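The Slot Under the Socket

The ticket had been open since December and it said only: memory, tower, store room, not urgent. It had been passed along six times. Each person who had held it had added a line, and none of the lines said anything new. The last line was mine. It said I would look at it in the afternoon.

The store room at Mussa was at the back of the ground floor, behind the post trolleys. It had a bench, a sink that had been disconnected, and a shelf unit bolted to the wall at the wrong height. The tower had been put on the bench on its side. I signed for it on the sheet, wrote the time, and took off the side panel.

The job was simple to state. The machine ran the old Preker scheduling program, which had been bought with the building and which would not run on anything newer. It decided when the boilers came on. For some weeks it had been deciding this badly. The heating log showed the boilers starting at four in the morning, stopping, starting again at noon, and then reporting that every room stood at 22 degrees. Every room did not stand at 22 degrees. People on the second floor had brought in blankets.

Zidosico, who held the support contract, had replied that the fault was in the memory. They had attached a document of 60 pages. The relevant part was on page 42 and consisted of one sentence, which advised the customer to reseat all modules and observe.

I had read the other pages first. It seemed right to know what I was being asked to leave out.

There were two banks of slots, one on each side of the processor socket, four to a bank. The document called them upper and lower. On the bench, with the case on its side, this depended on where one stood. I chose the side nearest the sink and called the far bank upper, and wrote this on the sheet so that whoever came next would stand in the same place. 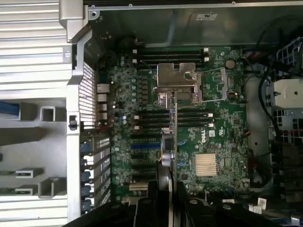

The Upper Bank and the Lower Bank
by the author of The Boiler Letters
Writer and former maintenance technician

The rule with memory is to handle it by the edges. A module is a thin green board and it does not look like much when it is turned side on. Most of it goes away. What is left is a line, and the line has to be brought down over the slot so that the notch meets the key. If it does not meet, the correct action is to lift it out and turn it round. The incorrect action is to press harder. I have seen the result of the incorrect action and it cost a department its telephone list.

I opened the white latches on the lower bank and then on the upper bank. I wiped the contacts with a dry cloth, as page 42 did not say to do. I kept the modules in the order I had found them, on a folded towel, with a strip of paper beside each.

It was while I was doing this that I looked at the coin cell.

The cell sits near the upper bank, at the right. It is a plain silver disc and it keeps the clock when the mains is off. Nothing in the 60 pages had mentioned it. The heating log had, in its own way. When I went back over the printout, the boilers had started at four each morning because the machine believed it was a different hour. The rooms had been given a temperature because, at the hour the machine believed it was, the rooms had always been that temperature. It was reading from its own records. It had stopped asking the rooms.

I put the meter on the cell and wrote the reading on the sheet. It was low. It was low enough that I took the reading again with the other set of leads.

At this point the procedure divided. The ticket said memory. If I reseated the memory and closed the case, the ticket would be complete. If I changed the cell, I would have to raise a second ticket, and the second ticket would go to Bisex, who dealt with batteries of every size and who had a form for each. The form for a coin cell was the same form as the one for the standby supply in the basement. It asked for the lifting method.

I raised the second ticket. Under lifting method I wrote: fingers. Then I had to wait for it to be accepted, and while I waited I put the memory back.

The lower bank went in first. Each module needed an even push at both ends, and each time the latches came up and closed. There is a small sound. In a quiet room it is quite loud. The upper bank took longer – the third slot was stiff, and I had it out again twice before I was satisfied. I ran a finger along the tops to check they were level. I looked over the rest of the board as well, the cooling fins on the chipset, the one blue slot among the black ones lower down. Dust had settled where dust settles. I brushed it out.

The reply from Bisex came just before five. It approved the work and asked me to confirm that the area had been cleared of staff. I looked at the sink and confirmed it.

The new cell went in with the marked side up. I closed the panel, stood the tower on its feet, and connected the screen and the keyboard. It counted its memory from nothing up to the full amount and did not complain. Then it showed me a date.

It was a date from before the building had been sold. The store room had been a kitchen then, according to the plans in the drawer, and the sink would have worked. The program came up behind the date and offered a schedule for the following day. It had every room listed by its old name. Linen. Night porter. Breakfast, large. Breakfast, small. Beside each one was a temperature somebody had once decided on, and beside Breakfast, small, there was a note: keep warm, she feels the cold.

I had not seen the note in the log. The log had no column for notes.

The instruction in such cases is to set the clock and restart, and I knew what a restart would do. The program would find the present day, load the present rooms, and write its new schedule over the old one. Breakfast, small, was now the room where the second-floor printers were kept. It was the only room nobody had complained about.

I copied the schedule out by hand, on the back of the sheet. It took both sides of a second sheet as well. Then I set the clock to 17:22, restarted the machine, and watched it go through its count again.

The boilers came on at six the next morning. I closed the first ticket with the words: memory reseated, observed. I closed the second with the voltage of the old cell and the voltage of the new one.

Before I carried the tower back I opened the schedule and went down to the printer room. The program allowed a note of up to 60 characters. I typed in the old one and saved it.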